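4.2 What the leavers told me about their first job

I'll be upfront that I liked this part of the study best, mostly because people would not stop talking (one phone call ran right through my lunch). I wrote to 481 former students who had left Masteo College the summer before, and 30 of them agreed to keep a work diary through January and then chat to me about it. Sérgio Calado did the same with the Sasby group, using my question sheet, so the two sets can be read side by side.

The thing that came up again and again was the careers office. Almost everyone had been once, usually in a panic in the final term, and came away with a CV template and very little else! Those who had done a placement spoke quite differently. They already knew how to ask for help at work, and they seemed far less rattled by the first few weeks.
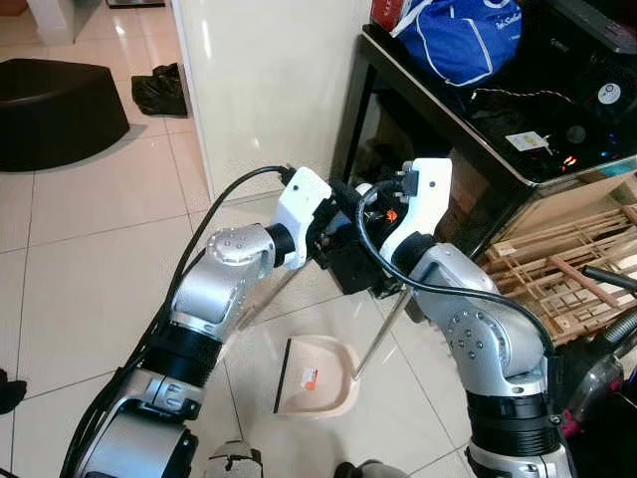
Figure 3. Two robot arms above a small dustpan on a tiled floor.

Money was the other big topic, as you'd expect. Several leavers had turned down a post they wanted when the rent nearby was out of reach, and one took a job at Mernance purely so she could stay at her mum's. Chaturvedi found much the same in an earlier survey, although that one left out anybody working part time, and I think those are exactly the people we ought to be hearing from. I come back to them in section 4.3.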